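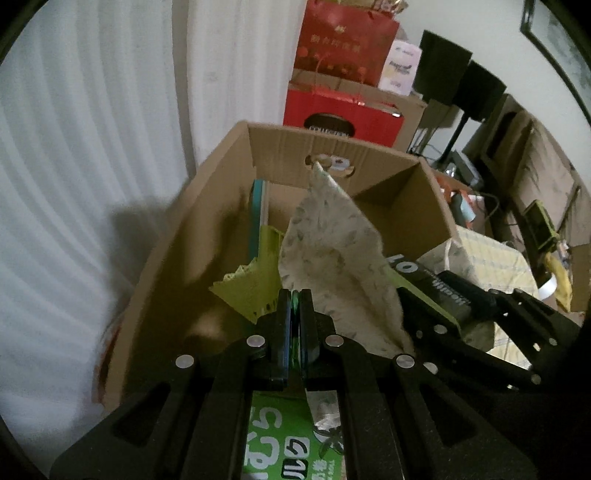 March, 7:40 a.m. Lifespan run on the Stostness compound, worm side, notes before the group call. The short version is that the survival curves separate, the treated worms die later, and I don't believe it yet. Everyone who walked past my screen yesterday said "nice curves." They are nice curves. They're also the first ones we've had from this compound, on one batch of food, in one incubator, scored by people who could read the labels. Right now the result is a lot like the open cardboard box in the photo, flaps up, something leaf-printed bunched in the middle, and I'd want to lift that out before telling anyone what we've got.

Totals: 2890 worms on 91 plates. Loss to bagging, drying out and crawling up the wall was worse than usual. Booker Benavides did the early counts and I did the late ones, so any drift in how hard we poke a worm before calling it dead is mixed up with worm age. I poke harder. We've known this for years and keep doing it.

Things I don't like, in no order:

Censoring. 58 of the plates had at least one worm censored, and the control arm lost more animals than the treated arm early on. If the ones that wandered off were the vigorous ones, control looks worse than it should. Liston handles censoring in the standard way, which assumes the missing worms are like the ones that stayed. I see no reason to assume that here. The treated worms seem slow from the start.

Which brings up food. Slow worms, pale worms, slightly smaller worms. That's what dietary restriction looks like, and you can get it with anything that tastes bad or knocks back the bacteria. Booker says the lawns looked the same thickness on both arms. Looked the same to whom? We didn't measure them. If the compound is thinning the lawn, we've discovered that hungry worms live longer, and that has been discovered.

Incubator position. The treated stacks were on the upper shelf of the Mulder for most of the run. The Mulder's display says 20 and has said 20 every time I've opened the door for as long as it's been here, including the morning after the power cut. I put a separate logger on each shelf last night. Should have been done at the start. A degree is enough to move lifespan by a visible amount, and cooler goes in the direction we're so pleased about.
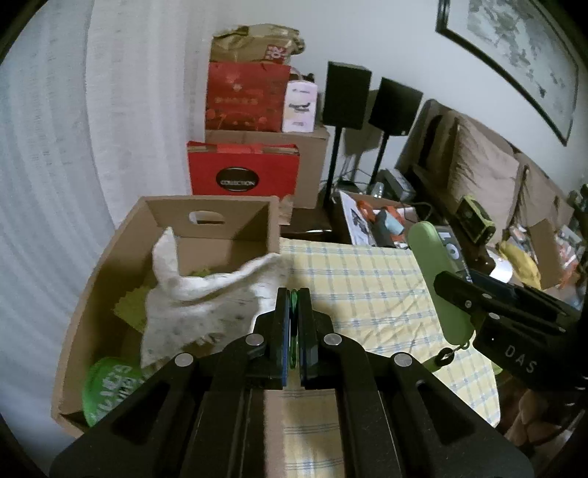
Vehicle. Gruven changed the solvent lot partway through and the certificate came with the second lot only. Both arms got the same solvent on the same day according to the book, so this may be nothing. But there's a day where the book has my initials and Booker's handwriting, and neither of us remembers it.

Dose. Two concentrations, and the lower one did better than the higher one. The draft slide calls this hormesis. I've crossed it out. With one run, an upside-down dose response is also just what noise looks like. If the order had come out the other way around, we'd have called it dose-dependent and been equally happy.

Had a go at the analysis dropping any plate with more than a couple of censored worms. The gap shrinks by roughly a third and still comes out "significant," for what that's worth with worms from the same plate treated as independent. Haven't redone it with plate as the unit. Will do that before the call if Liston behaves.

Also looked at when the extra life shows up. Nearly all of the gap is in the middle of the curve. The last survivors in both arms went within a day of each other. So even taken at face value, more of them get to old age and old age ends at the same point. That's a perfectly decent result for a worm. It says nothing about people living to any particular birthday, and I'd like the word "lifespan" in the summary to have "worm" in front of it every time.

For the repeat:
- labels coded by someone outside the run, key stays in their drawer
- shelves swapped at every transfer
- lawn density read on both arms, plus one arm on killed bacteria
- pumping rate and body length on day three
- one scorer for the whole run, or both scoring a shared set of plates so we can see how far apart we are
- one solvent lot, ordered ahead

Booker thinks the killed-bacteria arm is overkill and wants to go straight to the stress assays. I've said no until the loggers are read.

10:15. Plate-level version ran. Interval now touches zero for the high dose, clears it for the low one, not by much. Curves pulled from the slides for now, raw counts left in. Pull logger data at 5.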